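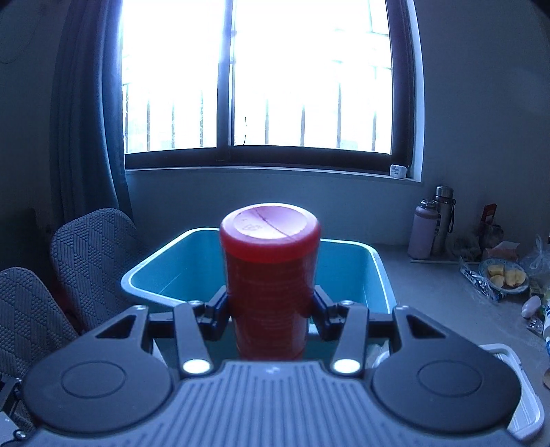 Clearing the counter, one grip at a time

I've been meaning to write this since 6th November, when I finished my first full batch of tidying for the Gorna project, and then the holidays got in the way, and now my wrist has recovered enough that I've almost forgotten it hurt.

The job sounds so easy when you tell people. You hold the gripper by its handle, you pick something up, you put it in the bin, and later on a robot learns from how you moved. The teal bin has been my home base for most of it - over by the window, right next to the counter where all the food and bottles pile up. I've come to know that bin very well!

The red container is my favorite thing to work with. It's a nice plain cylinder, and if I close the jaws a little below the middle it stays upright and I can bring it over the rim without any fuss. Grab it too near the cap and it wants to swing (I learned that one the slow way). The chopsticks, on the other hand, are a trial. They're so thin that I have to come in almost flat to the counter, and I still hold my breath every time.

What surprised me most was how much I had to slow down. My own hands do three things at once, reaching and turning and already thinking about the next item, and that makes for a messy lesson. Now I reach, stop for a beat, close, lift, and carry. If I fumble, I keep going and fix it, the way the Gorna notes ask us to.

I'm at 476 good runs so far, out of the 2,000 I signed up for, which looked like a much smaller number when I was filling in the form. Next up is bottles, and I have my eye on the pink one with the loop on its lid. I'm going to try it from the side first.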